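3.2 Where the fish were lying, and what I asked of the flies

I did most of the fishing for this part of the study myself, on the Skiven, a small river that comes off the moor and drops into the Dinu just below the old weir. It's not a famous water and I wouldn't want it to be. The sea trout run from early summer, mostly at night, and by October the river is usually coloured and full of leaves, so the useful season is shorter than the permit suggests.

I split the lower beat into six pools and fished each one from the top down, always with the same rod and the same floating line. I changed the leader now and then (it gets chewed up on the stones) but I kept the length the same. In every pool I fished a tube fly first and a hooked fly second on one visit, then swapped them over on the next, because the first fly down a pool has an unfair advantage and any angler reading this would have written to me about it!

Both flies were dressed as near to each other as I could manage. Black wing, a bit of silver in the body, a small turn of blue at the throat. The tube was plastic, 20 mm long, with a short piece of soft tubing at the back to hold the hook. The other was tied on a single of much the same overall length. I did wonder about using a double, but doubles swim so differently in slack water that I'd have been testing two things at once.

Figure 4.

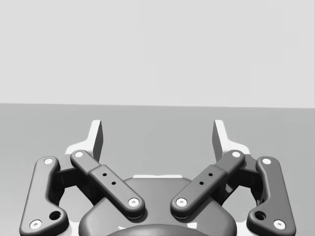
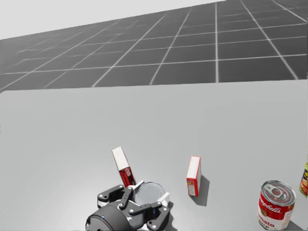 Reading time for this section: 6 minutes

Over the season I logged 315 pulls, by which I mean anything I felt that I was sure was a fish. That word "sure" is doing a lot of work, I know. After midnight, with cold hands and a bit of weed coming down, a touch can be almost anything, and I left out every one I'd have argued with a friend about. Nearly half of the pulls came in the two tail pools, where the water thins out and the fish seem to stop for a while before pushing on.

The tube got more offers in fast water and I don't find that surprising. It sits up in the current and the wing keeps moving even when the fly is hanging straight below you. In the slower pools the difference more or less went away, and in the long flat one by the alders the single hook did rather better. I had expected the opposite. I'd always thought of tubes as the fly for lazy water, where you can strip them along and let them sink a bit between pulls, and I fished them that way for years on the strength of it.

Staying connected to the fish was another matter. On the tube, the fly slides up the leader once the fish is on, so there's less for it to lever against, and I lost fewer in the first few seconds. I say this with some caution. I was also getting better at keeping the rod low as the weeks went by, and I can't separate that from the flies however I arrange the table.

A word on the Ceso, too. I fished it a handful of times when the Skiven was too low, and those visits are kept out of the main results. It's a bigger, peatier river and the fish there wanted a larger fly fished deeper, which I had to tie up specially on the kitchen table the night before. They took it well, but I wouldn't like to set those nights beside the others.

The dressings themselves were made up in batches from the Nonance pattern sheet, with the wing cut down by about a third. Fully dressed they looked lovely in the box and swam like a wet sock. I checked each one in the margin before fishing it, and any that spun or lay on its side went back to the vice. The rejects were nearly all tubes, usually with too much hair on one side, and section 3.3 goes into how I trimmed them.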